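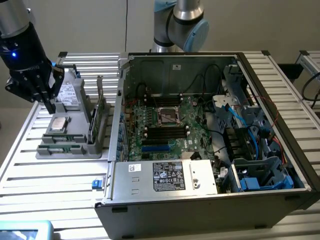

## 3. Laying out the parts before you build

Do take your time over this bit – it makes the rest of the afternoon so much pleasanter, and you'll be glad of it once your hands are busy.

1. Lay the case on its side, take the side panel off and put its screws in a saucer.
2. Set the parts tray within easy reach, on the left if you're right-handed.
3. Rest the processor in its shallow recess, metal lid upwards.
4. Lay the memory modules flat along the front of the tray, between the little clips.
5. Stand any cards upright in the slots, holding them by the edges.

**Note:** Trays from the older Fadside kit have slightly tighter slots, so ease the card in gently and don't push.

**Caution:** Leave the processor socket lever alone until section 4, and please keep your fingers (and your tea!) well away from the socket.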